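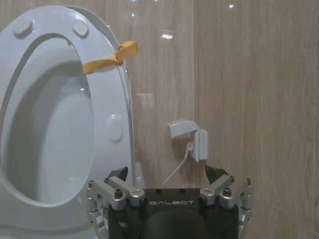

Routine Care of the Guest Bathroom

The guest bathroom at the Clumcombe apartment has been under my care since October. Readers of this blog who followed the earlier entries on the kitchen and the hall closet have asked for a similar account of this room, and the following notes set out the present arrangements. They apply to Apartment 2 only. The bathroom upstairs is maintained by its own tenants and is outside the scope of this entry.

The work is done in the morning, normally before 9, while the daylight from the hall is still of some use. The door is left open and the fan is switched on. Towels, the bath mat and any items left by guests are taken out to the hall and placed on the bench. It was formerly my practice to clean around them, and the results were not satisfactory, particularly in the corner behind the door.

The toilet is attended to first. The lid and the seat are both raised, and cleaner is applied under the rim of the bowl and left for 13 minutes. The product in use is an ordinary unscented one purchased at the Pillay hardware store. A stronger cleaner was tried last year at the suggestion of a relative. It left a smell in the apartment that persisted until evening and has not been purchased again.

During the waiting period, attention is given to the underside of the seat. This surface is frequently overlooked. The bumpers molded into it collect a gray line along their edges, and a flat cloth passes directly over the top of them without reaching it. A cotton swab dampened with warm water and a little dish soap is effective. Each bumper should be worked around slowly and then dried with a clean part of the cloth. The hinges are treated in the same manner, with a dry swab afterward.

The bowl is then brushed, beginning under the rim and finishing at the water line. I have used several brushes in this apartment and hold a firm opinion on the subject: the handle matters more than the head. A short handle obliges the user to bend lower than is pleasant, and a handle with ridges or a decorative grip must itself be cleaned.

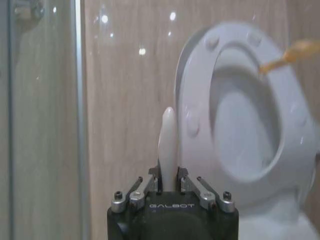

A plain, smooth handle can be wiped down in a single motion, and for that reason I no longer purchase any other type. The brush is rinsed in the clean flush water and allowed to drip over the bowl before it is put away. The holder is emptied and rinsed at every cleaning. I regret to report that this last step was omitted for most of my first winter here.

The exterior of the toilet is wiped from the top down, with the base and the floor around it left until the end. Cloths used on the toilet are kept separate from all others. Mine are blue and are stored in a lidded tin. The tin was a gift from my neighbor, Nazmiye Taşdemir, and previously held butter cookies, as several disappointed guests can confirm.

With regard to the walls, wood-grain panels with a glossy surface have one clear advantage over paint, namely that splashes are easily removed. They also have one clear disadvantage. Every streak shows when the light is on. A cloth that is too wet will leave vertical marks that appear some minutes after the work is believed to be complete, and I have more than once returned in the afternoon to find them. The present method is as follows. The cloth is wrung out thoroughly. The panel is wiped in the direction of the grain, from top to bottom, and a dry cloth follows directly behind. The seams between panels are wiped last, with very light pressure, so that water is not pushed into the joint.

I was advised by the counter staff at Hornia, the flooring and panel supplier on Cleltow Road, to avoid polish of any kind on this surface. That advice has been followed, with one exception near the light switch which I do not intend to repeat. The patch remains visible to anyone who knows where to look.

Fixtures attached to the wall are dusted dry. No spray is directed at them at any time, and in particular none is used near a cable. The upper surfaces of such fixtures gather a fine lint, most of it from towels, and a soft paintbrush removes it without difficulty. The undersides should be checked as well.
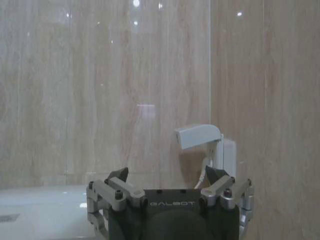 The white wall unit and its cable.

A loose cable should be lifted gently with one hand while the wall behind it is wiped with the other. I have considered fastening ours flat with clips and have so far decided against it, as I do not wish to put adhesive on the panels. Suggestions on this point would be welcome in the comments, provided that they do not involve drilling.

The floor is swept and then mopped toward the door. The mat is returned once the floor has dried, and the towels after that.

Expenses for the year to date come to 126, which covers cleaner, swabs, cloths, two brushes and the paintbrush. The figure would have been lower had I kept the receipt for the first brush, which I disliked and was unable to return.

The next entry will address the bathroom cabinet, including the matter of the expired sunscreen. Correspondence concerning the hall closet is still being answered in the order in which it was received.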